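Jikbridge meetup, August. Speaker notes, Prys Parry
Working title: The fault we signed off

Slide 1. Title only
Say who I am, quickly. I test grippers at Prothero. I'm the one who asks for the log when somebody tells me a thing is fixed, so I'm not popular at stand-up.
Tonight is one fault, start to finish, and I come out of it badly too.

Slide 2. What we were told
Hand-held gripper, two fingers, foam or rubber pads depending on the build. People carry it around, pick things up, and the recordings go to the team in Livton.
The report said: "Intermittent grip loss, cause operator." That was the whole report. Read it out twice.
Ask the room how many have written "cause operator" on a form. Put my own hand up.

Slide 3. The numbers
300 recorded picks in the batch. 228 held all the way to the put-down. The rest slipped or dropped.
Pause here. Somebody will do the subtraction.
The dashboard showed 91 percent success for the same batch. It counted a pick as good once the fingers stopped closing. Fingers also stop closing when there is nothing between them and they've reached the end of their travel.
Don't rush this. It took me most of a week to believe it.

Slide 4. Why I didn't trust the first fix
The first fix was a retraining session. Everyone got a talk about squeezing evenly. The dashboard went up a little and there was cake.
I asked for the raw clips. Mererid Parri at the Andcombe workshop sent them over with a note saying "have fun."
In the clips, people squeezed evenly before the talk and evenly after it. The objects slid out sideways both times.

Slide 5. Looking at the fingers
Leave this one up for a while. Most of the room will never have looked at the pads from this side.
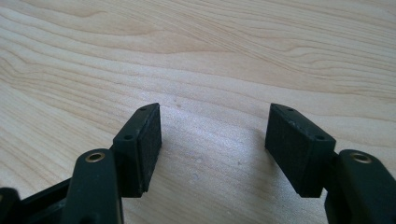
Open grip over the tabletop, nothing held. Note the dust on the pads.

Point at the black pads first. Then the brass eyelets, for the people at the back who need something to find.
Careful: a worn pad is not proof of anything by itself. I have seen ugly pads hold fine. What convinced me was swapping the pads, leaving the same people on the job, and running the same objects again. The slipping nearly stopped. Then we put the old pads back on and it returned.
If asked whether cleaning would have done it: we tried that, it helped for part of a morning – I wouldn't bet on it.

Slide 6. The part I'm still cross about
A dropped foam block hurts nobody. The same "closed means held" check had been copied into the settings for a bench arm, where people reach in to clear parts. So an arm could report a firm hold, lift, and let go above somebody's hand.
We found 2 near misses in the bench notebook. Neither had been entered as a fault. One just says "dropped again, moved hand."
Let them read it.

Slide 7. What changed
A pick now counts only if the object is still there at put-down. The success figure fell and there were complaints.
Pads get a check before each session, with a spare set in the box.
"Cause operator" is gone from the drop-down. I've since seen "cause user handling" typed into the notes field, so make of that what you like.

Slide 8. Questions
Likely one: would a force sensor solve it? Maybe. I'd want to see it fail first.
Likely two: who approved the copied settings? I did. Say so and take the next hand.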